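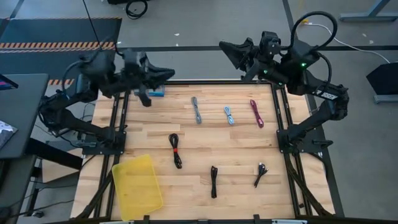 I have been to a fair number of open days over the years, mostly at places that make things I will never buy, and I have come to think you can judge one by how much waiting it asks of you. The one at Keskinen in May asked for a lot, and I have been meaning ever since to write something in its favor. What we came to see was two black robot arms on either side of a wooden table, and what they had been given to work on was cables. Ordinary ones, tied up in bundles, a maroon one and a light blue one and a big black one with a red tie around its middle, the same sort of thing I have in a kitchen drawer and never can find when I need it. There was a little yellow tray on the table too, and I'll admit I grew fond of that tray.

Now, a cable is a miserable thing to pick up. It has no proper front or back, and it sags wherever you aren't holding it. My neighbor in the crowd, a retired man who had driven in with his grandson, said he had expected something bigger, and I understood him. The year before, we had both been to the Flovex show (we worked this out while standing there), with its music and its big screen and a robot that poured lemonade for a line of children. It was great fun! But I came home from it knowing just as much as when I left, and I could not have told you one thing that robot found difficult.

At Keskinen the difficulty was the whole program. The arms went slowly. They missed a bundle, went back, and missed it again, and the young woman giving the talk didn't hurry past it or make a joke — she let us watch. She told us they had 1,665 tries written down so far, with the bad ones kept alongside the good ones.

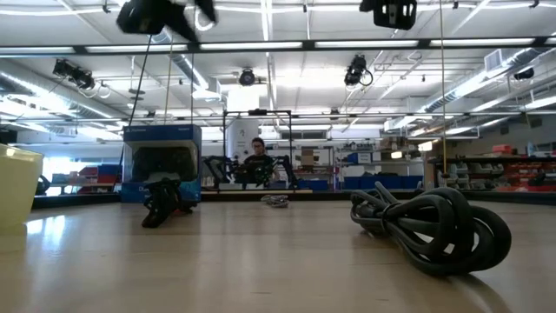 I liked her for saying that, and I liked the room for looking like people worked in it, with bins along the shelves and cable on the floor and those big silver ducts overhead.

There is an argument on the other side, and I have heard it from friends who went to the Zodton day and thought it far better run. People give up a Saturday, they say, and they bring their kids, and it's only polite to show them something that goes right. I do see that. A child of 5 can't be expected to stand still for a cable. But the grandson, who was older than that, to be fair, stayed for 3 rounds and had to be talked into lunch.

So if any of the companies planning a day for next spring should read this, I would ask them to leave some of the hard parts in. Put out a few chairs as well, please. My knees would have stayed longer than they did.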